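Section 4: Small kit - bins, discs and shuttlecocks

This section covers the three lidded bins that stand side by side against the patterned wall. It was written by Aslı Sezer and corrected by Ferhat Tekin, who has opinions about shuttlecocks. If you have come straight from Section 3 (Nets and posts), wash your hands first.

4.1 Which bin is which

Left, teal: spare. It stays empty until somebody finds a proper use for it. Lost property is not a proper use.
Middle, lavender: flat marker discs.
Right, white: feather shuttlecocks.

The lavender bin is the smallest and shallowest, so the discs have to be stacked. Tipping them in has been tried.

4.2 Putting the discs away

1. Open all the lids and lean them back against the wall. A half-open lid will come down on your knuckles sooner or later.
2. Sort the discs by colour on the table.
3. Flex any disc that has gone out of shape until it lies flat again. Green ones are the worst offenders.
4. Lower each stack into the lavender bin with both hands, red and orange to the left, green to the right.
5. Lay the blue discs in last, printed side up.
6. Press down gently on both sides and try the lid. If it won't close, take out the top few discs and restack them. Do not sit on it.
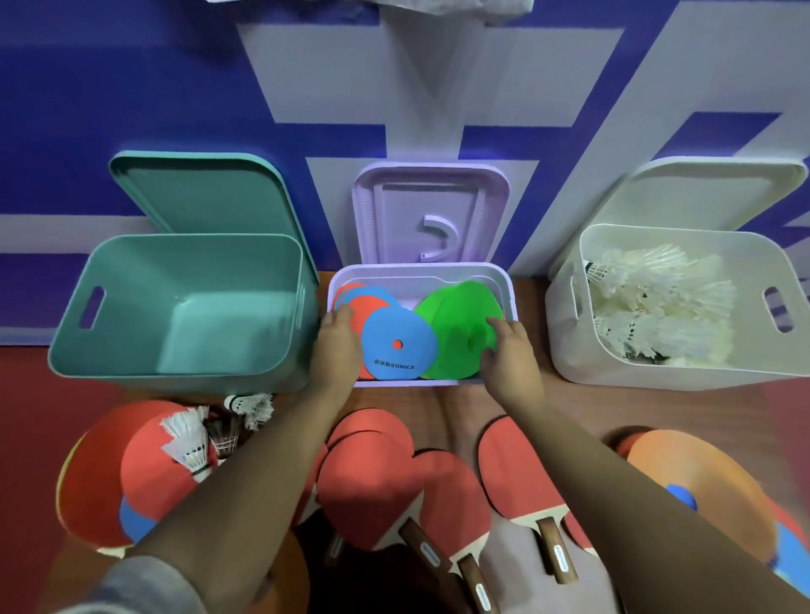

Fig. 4a. Discs in the middle bin, shuttlecocks in the white one.

Note: Discs from the Kilia hall are the same size as ours and have a habit of coming home with us. Put them on the windowsill and Ferhat will take them back in September, with an apology.

4.3 Emptying and checking

Do this at the start of each term, and after any session described by those present as lively.

1. Clear the table. Cups of tea go elsewhere.
2. Lift the discs out of the lavender bin and fan them out at the front of the table, where you can see the splits.
3. Wipe the inside of the empty bin with a damp cloth and leave it open to dry.
4. Go through the shuttlecocks in the white bin by hand. Reach in with your fingers spread and lift from underneath - digging from the top breaks feathers.

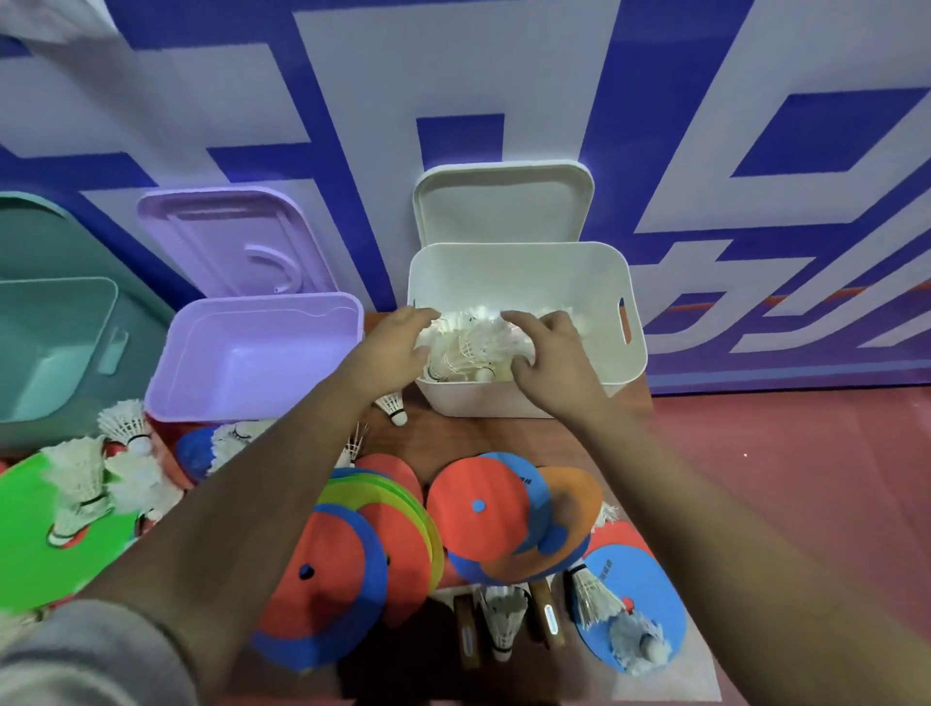 5. Hold each shuttlecock by the cork and turn it once. Snapped or missing feathers go to the practice pile. A loose cork goes in the rubbish, however fond of it you are.
6. Gather up any strays from the table and the floor before you put the discs back. A shuttlecock under a stack of discs is a flat shuttlecock.
7. Return the good ones to the white bin and close the lid without forcing it.

Caution: Never carry the white bin by its lid. The cut-out handles are there for a reason, and the floor is harder than cork.

4.4 Replacements

Order through the Wimisance account, reference 580. Write what you ordered in the green book, in handwriting that Aslı can read. If a delivery arrives short, tell her before you sign for it.

Rackets are dealt with in Section 5.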